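Hodmont shared workroom - table and surfaces check, March

Done by: Ayana Kassa
Time started: 2:40 pm
Area: long room, pale table by the wall, plus the floor on that side

I did this one on my own, because Benjie Lagman was tied up with the delivery, so if the comments ramble a bit you know who to blame. Same list as last month, with my notes after each item. OK means OK, Watch means I'd like another look next time, and Fix means somebody please do it.

1. Table stands level, no rocking
OK. I leaned on all the corners and it didn't budge. Last month it had a little wobble and Benjie tightened the legs, so thank you Benjie!

2. Edges free of chips and splinters
OK. I ran a cloth along the whole way round and it didn't snag once.

3. Tabletop clean and free of marks
Watch.

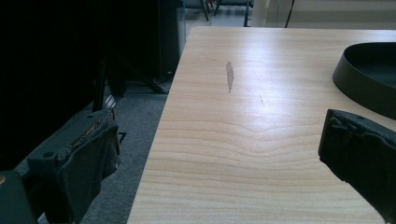

Marks on the top are the item I always end up spending the longest on, and I know Atif Janjua thinks I'm fussy about it, but people put paper and fabric down here and it's no fun finding a gray smear on the back of your work. The one bothering me is the long thin patch, grayish-brown and pointed at both ends like a skinny leaf. I can't tell if the finish is scuffed or if it's a stain, so I've left it as Watch. There's a much smaller fleck down and to the right of it, which I wouldn't have bothered writing down if I wasn't already bent over the thing with my glasses on.

4. Cleaner and cloths stocked
OK. We have 2 bottles of the Sial surface cleaner in the cupboard and plenty of cloths. Please don't go for the scrubbing pads on this table, even if a mark is annoying you. Damp cloth, a squirt of cleaner, wipe with the grain, dry it off. If it's still there, tell me and leave it be.

5. Trays in good shape, sitting flat
OK. No cracks when I picked them up, and no grit underneath (I checked, it scratches).

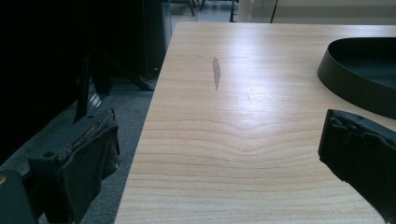 Item 3 and item 5: dark mark on the tabletop, black tray to the right.

6. Walkway clear beside the table
OK now. There was a Fonholm box sticking out when I came in, and I moved it to the shelf. We say 40 inches clear on that side and we do need it - Uyên Nông comes through there with the cart every afternoon.

7. Lighting good enough to work by
OK, with a grumble.
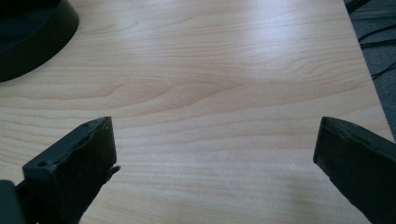
Item 7: glare on the tabletop.

The light isn't too weak, if anything it's the shine that gets me. There's a broad patch of glare on the tabletop and the grain nearly washes out in it, while the part nearer to you shows up fine. I'd hate to do close cutting in that bright bit. Laiba Swati suggested a mat and I think she's right, something dull and not too thick. I'll ask for a price from Skundex, and if it's under 150 dollars I'll just order it.

8. Spill kit in place
Fix. The kit is there but the absorbent sheets are down to a sad little stack. We should have 15 in the bag. Atif, could you add them to your next order?

9. Cords and plugs
OK. Nothing frayed, nothing trailing across the walkway.
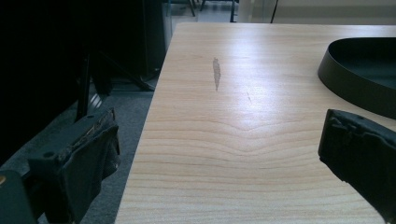

I did find one plug that felt loose in the wall socket by the door, so I've put tape over that socket until the electrician has been. Use the other one, please, and don't peel the tape off to see if it's better. (You know who you are.)

10. Sign-off sheet up to date
Fix. Two blank lines from last month. If you did the check, put your initials on it, it takes a second!

Still open: the mark in item 3, the mat, the sheets for the spill kit, the socket. Laiba has the next check and I've left her my pen on the clipboard.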